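Part 3: Setting up the Pusau drip timer on your garden tap

If you've worked through Part 2 your lines are laid and pegged, so we're onto the fun bit. I've fitted a fair few of these at the Jelldale community plots and I still read the steps every time, so no shame in keeping this page open on your phone.
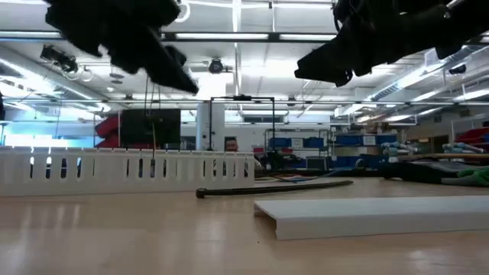

Before you start, grab a roll of thread tape, two fresh AA batteries and an old towel. Turn the tap off properly. Mine drips a bit even when it's closed, so I wear thongs and get on with it.

1. Unscrew any old hose fitting from the tap and check the rubber washer. If it's gone hard or has a split in it, chuck it and put a new one in.

2. Wind thread tape clockwise around the tap thread, 6 turns. I used to do three and got a lovely fine spray up my sleeve for a whole August.

3. Screw the timer on by hand until it's snug. Hand tight is plenty!

CAUTION: Don't use multigrips on the plastic collar. It will crack, and the collar isn't sold separately (I asked).

4. Slide the battery tray out from the bottom, pop the batteries in and push it back until it clicks. The display should show 12:00, flashing.

5. Hold SET for a few seconds, then use the arrows to get the right time. It's a 24-hour clock, so watch that – I once had the tomatoes being watered at dinner time for a fortnight and wondered why the path was always muddy.

6. Press PROG and choose your start time and run time. I like an early morning start and 51 minutes for the veggie beds, but that's on my sandy soil. If you're on clay, go a good bit shorter and see how far down the damp gets.

7. Turn the tap on slowly and press MANUAL. Walk the whole line and look for leaks at the joiners.

NOTE: If nothing comes through, have a look at the inlet filter first. Asger Arnardóttir, two plots over from me, pulled his whole system apart before finding a snail in there.

8. Press MANUAL again to stop, then turn the dial to AUTO. Leave the tap on, or the timer has nothing to work with.

If you've got the older Revuvley model, steps 4 and 5 are swapped and the buttons are on the side. Everything else is the same. Fertiliser injectors are in Part 4.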